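The Two-Block Problem, or Where My Month Went

I owe this blog a post. I said I'd write up the push planner "next week" and then I went quiet, so it's Wednesday, January 15, 2025, and I'm finally sitting down with a coffee and a folder full of logs to tell you how it's going.

Quick recap if you're new. I work on the software side of a project called Kisteck. The hardware is an arm with a plain stick on the end, no fingers, and the job is to push little blocks around on a board until they're arranged the way you asked. "Put the star next to the heart," that kind of thing. My part is everything between the camera picture and the arm moving, so perception, planning and the controller, plus a pile of scripts I'm not proud of.

Pushing is harder than picking up! When you grab a block you own it. When you push one, it slides and spins and wanders off to the side, and you have to keep looking and correcting. My first planner (I named it Merach, I name everything) worked out a whole push from start to finish and then ran it blind. With one cylinder alone on the board it looked great. With a star, forget it. The tip would catch between two points and the whole block would swing around and end up facing somewhere silly.

So the new one replans as it goes. It looks, picks a short push, does a bit of it, looks again. I was worried it would be slow, and it is slower, but the block ends up close to where I wanted it, which the old one couldn't promise.

Then came the two-block problem. When blocks of the same color get close together, my segmentation code glues them into one blob. Two yellow ones side by side become a single weird yellow potato, and the planner very confidently tries to push the potato. The center of the potato is usually the gap between the blocks, so the stick goes right down the middle and pries them apart. I spent two evenings convinced this was a control bug. I retuned gains. I rewrote the velocity limits. I complained to Teodora Grgić, who wrote most of our simulator, and she asked if I'd drawn the masks on top of the camera picture yet. I had not drawn the masks on top of the camera picture.

The fix for now is pretty dumb. I keep a list of which shapes should be on the board, and if a blob is too big for any one of them, I try fitting pairs of known outlines inside it until something matches. Hearts fit nicely. Hexagons and cylinders get mixed up with each other more than I'd like, especially when the stick is standing over them and hiding part of an edge. For that case I just carry the last good pose forward for a few steps and trust it less each time. Teodora thinks a small learned model would do the whole thing better and she's probably right, but I wanted to see how far I could get with geometry and stubbornness.

Numbers, for those of you who like them. I pulled 2830 logged pushes from before the change and went looking for merged blobs. There were 849 pushes with at least one. That's 30 percent of everything, which explains a lot about my mood in December. I'm collecting a fresh batch with the new code and I'm going to let it get to 1000 before I compare, because last time I peeked early and got excited over nothing.

Other small things. The replay viewer can finally step backward (hooray), so you can land on the moment a push went wrong without starting over. I also moved the camera calibration check into the startup script. It used to be a separate command, and I forgot to run it about as often as you'd expect.

Next up is the goal language. Right now I type target poses into a text file by hand like an animal, and I'd love to have something friendlier by April. If you've written a little parser for this sort of thing and didn't hate it, leave me a comment, I'd really like to see how you handled "next to," which means something different every time I say it.
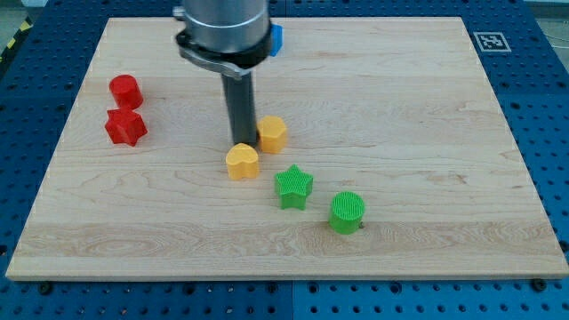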